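Ticket 34-12: Listing photos upload but never show in the Riltanness catalog
Opened by: Idrisa Obura
Status: Open, waiting on customer
2025-05-29

Hi Sobia, me again! So I'm still fighting with the catalog for the Lindgren page. I drag my pictures in, the bar fills up, I get the little green check, and then the public page just shows gray squares. Logging out and back in didn't help. Neither did a different browser, and I even tried it on my sister's laptop (same gray squares, so I don't think it's my machine).

Reply from Sobia Awan, Stanivari Help Desk
Hey Idrisa! Thanks for trying all that. Could you clear the page cache under Settings, then Storage, and save the listing again? Also let me know how big the files are. Anything over 15 MB gets accepted and then quietly dropped by the resizer, and yes, we know the green check is misleading.

Idrisa Obura
Cleared it and saved twice. The files are all 8 MB or smaller, so it can't be that. What I did notice is that the old listings are fine. It's only the ones I made after we switched to the Ultden theme in May. If I flip one back to the old theme, the pictures pop right up! Flip it again and they're gone. Prices and text come through fine either way.
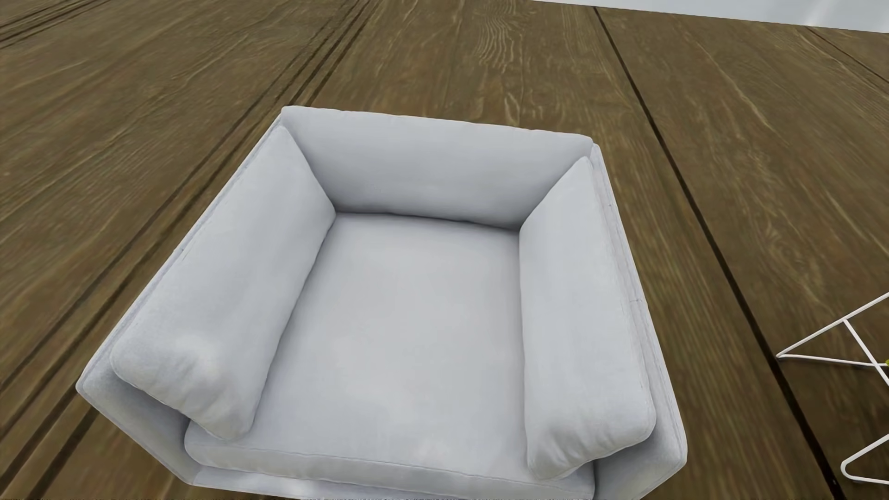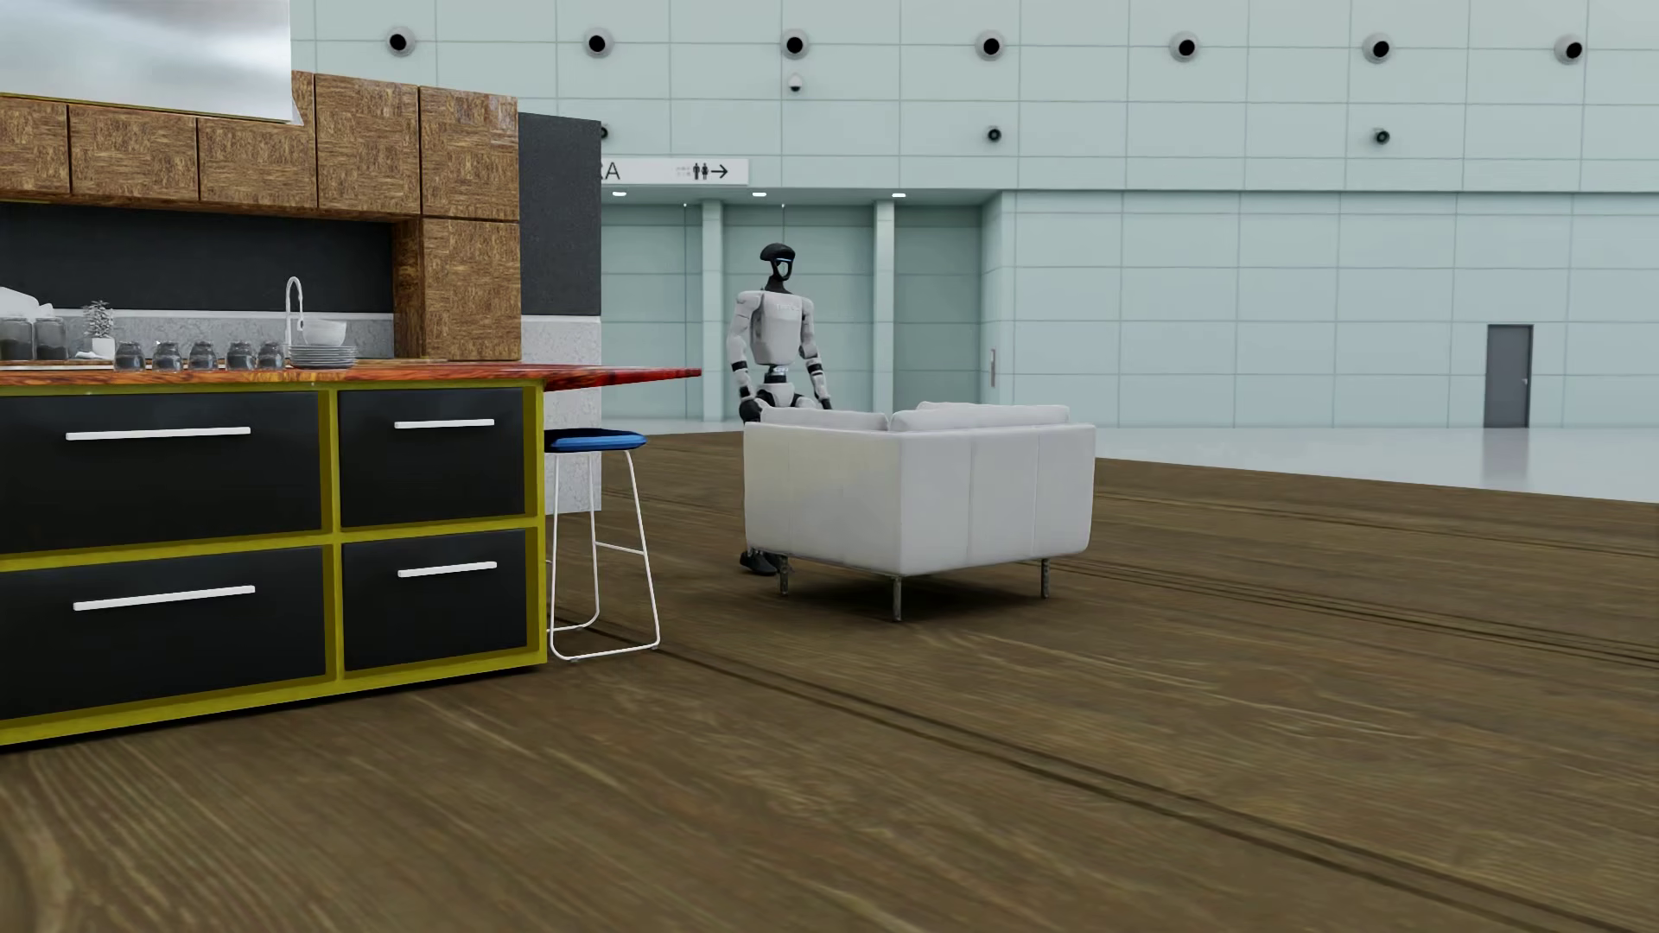
I also turned off lazy loading in the theme options, since somebody on the forum swore by it. No change, except the page got slower, so I've put it back on. One more thing, the thumbnails in the admin list look perfect, which makes me think the files are sitting there okay and the theme is asking for the wrong size. Do you want me to regenerate the whole set, or hold off until you've had a look? I'd rather not lose my captions again.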